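Open afternoon at the Durach hall: what we saw and what comes next 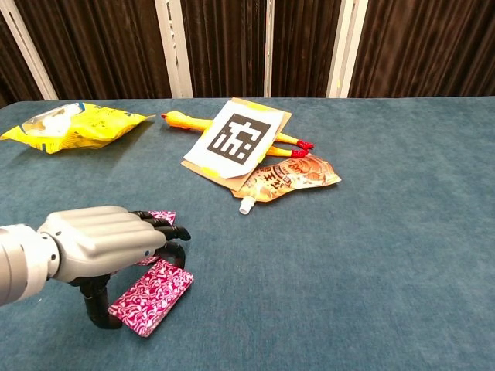

Do you need to know anything about robots to come to one of these afternoons?
Most of the people who came in June had never been near one, and the talks are pitched at them. If you can follow a recipe you can follow the demonstrations, and there is always someone at the side of the room to take the questions you would rather not ask out loud.

The June session was given over to hands. Bratari, who have had the workshop at the far end of the Durach building since last spring, opened their doors at 2 in the afternoon and kept them open until the early evening. Attendance was over 49, a good deal better than the winter session, when the parking lot was iced over and a lot of people turned back.

Ileana Matei ran the demonstrations. She has worked on grasping for 14 years, first on packing lines and now with the group at Bratari, and she started with a short talk on why picking things up is still hard for a machine. A factory arm that handles the same metal part all day can be set up once and left alone. Groceries, toys and household odds and ends are another matter. They bend, they slide, they come in shiny wrappers, and they are seldom put down the same way twice.

The hand work was done at a table covered in blue fabric. Thin packets got the most discussion. With a box there are sides to take hold of, and with a flat packet there is very little, so the fingers have to come down close to the table and the thumb has to get in near an edge. Matei said the group spends more time on flat things than on anything else. Pouches are next on her list, then bags with a lot of air in them. The rubber chicken was the favorite with the younger visitors, and she used it to talk about long, soft objects that sag when held at one end.

Several people asked about the black and white square on the cardboard. It is a printed marker. A camera can find it easily and work out from its size and slant where it is and which way it is turned, and that gives the software a fixed point to measure from. Anyone can print one on an office printer. Matei passed a few spare sheets along the rows and some of them went home in people's bags, which she said was fine.

There was a longer question about safety. Her answer was that the fingers are kept slow and the force is limited, and that visitors stay behind the line on the floor while the arm has power. She also said that a hand which squeezes too hard is a bad hand for this work anyway, as it crushes whatever it is meant to be picking up.

Someone from the Odthorpe group asked how many attempts it takes before a new object can be handled with any confidence. For the current round the target is 2,000 attempts per object type, with the object moved between tries. That number surprised a few of us. It is slow work – a person sets the table, the hand tries, the result gets written down, and the table is set again.

In the second half we split up. One half of the room stayed for the questions and the other went next door to see the older equipment, including a two-finger gripper that Seixas lent for the season. It is a much plainer thing and in some ways easier to understand. You can see the motor and the screw that closes it, and visitors were allowed to work it by hand with the power off. Having both on show made for a useful comparison, and a few people went back and forth between the rooms more than once.

A few practical points for next time. The side door sticks, so please use the main entrance. The rows at the back could not hear well during the talk, and there will be a microphone. Coffee ran out before the second half and we will order more. Children are welcome if they stay with an adult, and there will be a low bench at the front for them.

The next open afternoon will be in the fall, once the workshop floor has been redone. Bratari would like to show the same hand working from a shelf, with things standing up and partly behind one another. If you have a household object that you think would be difficult, bring it along and leave it at the desk when you arrive. No glass, please, and nothing with a blade.

Thanks to Ileana Matei and the others at Bratari for their time, and to the Odthorpe group for the chairs – they have all been returned.

You are receiving this newsletter because you signed up at an event or on our site. To stop receiving it, use the unsubscribe link in your email.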